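Guide de l'animateur, journée portes ouvertes Zelham
Section 6. Lancer la démo « placard » en simulation
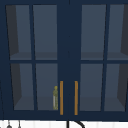

Scène de départ : les deux portes vitrées fermées, la petite bouteille jaune-vert derrière la vitre de gauche.

Moi, je commence toujours par cette scène, les visiteurs comprennent tout de suite ce qu'on va demander au robot : ouvrir, attraper la bouteille, la sortir !

1. Allumez le poste Peixoto et attendez l'écran d'accueil (presque 2 minutes, profitez-en pour saluer les gens).
2. Dans Poria, ouvrez le menu Scènes et tapez 507. Le placard bleu marine s'affiche en grand.
3. Vérifiez que la bouteille est bien posée en bas, à côté de la poignée gauche. Sinon, cliquez sur Réinitialiser.
4. Choisissez « Ouvrir porte gauche », puis laissez un visiteur appuyer sur Départ. Les enfants adorent !
5. Entre deux groupes, rechargez la scène.

Remarque : la poignée droite fonctionne aussi, mais je la garde pour les curieux qui restent (il y en a toujours, surtout vers 16 h).

Attention : ne changez pas de vue pendant un mouvement. Je l'ai fait en février devant un groupe entier, et Poria s'est figé.

Si ça bloque quand même, fermez tout, reprenez à l'étape 2 et prévenez Afonso Godinho au stand Flidberg.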